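4. How readers move through a branching webcomic

November
By the Sheehan Comics Study Group
42 shares

4.1 Material

The comic used in this part of the study is Rillov, a branching webcomic hosted on Zilby. At the bottom of most pages the reader picks one of two or three links, and each link leads to a different next page. The archive held 1016 pages when we copied it. It has 42 endings, which range from a single panel to a closing chapter of several pages.

We chose Rillov over Jinus, the comic discussed in Section 3, because its author has never gone back to change the links on old pages. Jinus was reworked twice while it was running, and reader logs from before and after those changes can't be compared. The layout of a normal Rillov page is the same as that of the linear comics in Figure 2: six panels, a title line, and a short note from the author under the last panel.

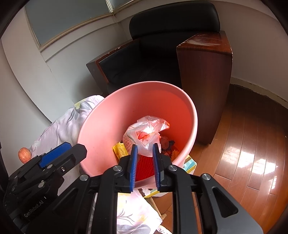
Readers were recruited through a banner on the Zilby front page. They were asked to read in their own time, on whatever device they normally used, and to stop whenever they liked. A total of 666 readers agreed to let us log the pages they opened. We did not log how far they scrolled on each page, and we can't say whether every panel was read.

4.2 Reaching an ending

Of the logged readers, 520 reached at least one ending. The rest left partway, most often at a page where the story moved to a new setting and the earlier characters dropped out. A smaller group stopped at the first page that offered three links. We had expected the three-link pages to slow readers down, and they did, but only the first time. By the third such page the time spent was close to that of a two-link page.

Readers who came to an ending then had to decide where to go next. The comic offers a link back to page one and nothing else. Many readers ignored it and used the back button to return to the last choice they had made. This is the same habit that readers of printed gamebooks describe when they talk about keeping a finger between the pages. It meant that endings close to each other in the tree were often read in a row, while endings on a distant branch were missed by people who had otherwise read a great deal.

The author's notes had some effect on this. Where a note hinted that the other link led somewhere strange, more readers went back to try it. Plain notes, such as ones about the author's week or a delayed update, made no difference that we could measure. 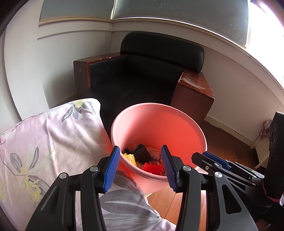 Did readers who used the back button see more of the comic than those who started over?

They opened more endings but fewer pages. Starting over took a reader through long stretches they already knew, and it also made them more likely to pick a different link early on, where the branches are longest. Back-button readers stayed near the end of one branch and collected its short endings.

We treat the two groups separately in Section 5, where we look at which readers returned to Rillov after the next update was posted.

3 comments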